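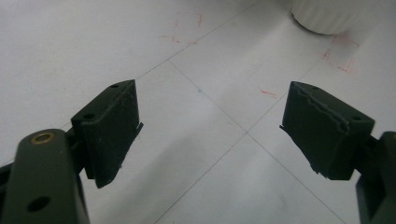

Floor tiles by the wash corner, with the old marker lines. Gripper pads in front.

4th August

Started with the floor today, as Deok-su Joo asked at the last meeting. The marker lines on the white tiles are now so faint that new people do not see them, and last week a trolley was parked on the place where the drain cover must be opened. I want to have this solved before the Stillenbridge people come to look at the room.

History, for those who were not here: the first marks were drawn in February by Min-kyu Seol, with a normal office marker, for trying out the layout. They were never meant to stay. We mop the floor every evening and the marker goes away a little each time, more in the middle of the tile than near the grout.

What I did:
Swept the area twice and wiped with plain water. Let it dry with the door open.
Measured from the wall to the marks I could still read, and wrote the distances on the plan in the blue folder. Two marks did not agree with the plan. I followed the plan.
Tried three ways of marking on a spare tile from the store room: paint marker, cloth tape, and the thin vinyl tape from Levholm.

Results on the spare tile. Paint marker looks very good, but alcohol takes it off in one wipe, and we use alcohol a lot. Cloth tape holds well but leaves glue, and dust sits on the glue afterwards. Vinyl tape came off clean, and after 7 passes with the wet mop the edge had lifted only at one corner. I cut the next piece with round corners and this one stayed flat.

The grout is a problem for every tape. It is lower than the tile, so water can go under the tape there. Min-kyu says to stop the tape at each grout line and start again on the next tile. It is slower - but I think he is right.

To do:
Order two rolls of vinyl tape, yellow.
Ask Deok-su if the trolley place can move one tile to the left.
Clean off the old marker completely before taping, also the two wrong marks.
Send the corrected plan to Min-kyu.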